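Robots & Automation > Grippers and Wrist Cameras > Setup and Care

Last updated 10/23/21

Print this page | E-mail this page

Wrist camera misses clear pads on a white table

Posted by Seo-ah Ham

I look after one tabletop arm at our Brutstead shop. It has a two-finger gripper with perforated black finger covers and a small camera at the wrist. The job is to pick up small clear pads from a white table and set them in a tray. It ran well from May until we moved the cell into a different room.

Now it skips pads. With the old gray mat it found 97 out of every 100. On the bare table in the new room it finds 61. The walls are pale too, and I think that is part of it, but I have not changed the program or the exposure. The fingers open and close fine and the pads come up cleanly when the arm does go to the right spot. 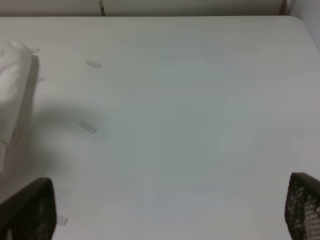
Wrist view, fingers open. White cloth at left, clear pads on the table.

The pad nearest the left finger is one it misses a lot. It also has trouble with the one lying in the soft shadow. I have cleaned the lens twice. Do I need a different camera, or is this something I can fix with the light?

Mal-soon Ha

You don't need a new camera. Clear on white is hard for any of them. Put the gray mat back first and run the same test. If you get your old number back you are done.

Take the cloth off the table too. It is bright, it has folds, and the finder will try to make edges out of them. With the Rovton finder we had a shop rag picked as a part 5 times in one shift before we made a rule about it.

Geum-ok Ra

I agree about the mat. If you have to stay on the white table for some reason, do this:

Turn off the auto exposure. With that much white in view the camera darkens everything and the pad edges go with it. Set it by hand until the table is light gray on the screen and not pure white.

Bring one lamp in low from the side. A pad that thin shows up by its edge, and light from straight overhead hides the edge. Move the lamp around and watch the live view while you do it. Then block off whatever is making the wide shadow, or move the pick area to the right where the table is evenly lit.

For the pad by the finger, check your mask. When we put new covers on ours at Clekardale, the old mask was too wide and blanked out good table on both sides. Open the fingers all the way, redraw the mask close to the covers, save it, and then do it again with the fingers closed. Light comes through the holes in that kind of cover and the finder can take the dots for parts, so mask the whole cover and don't try to save the part you can see through.

Redo the hand-to-camera calibration last. If you do it before the lamp is set you will be doing it over.

Jae-in Yeo

same thing here, ended up using blue tape under the pads. ugly but works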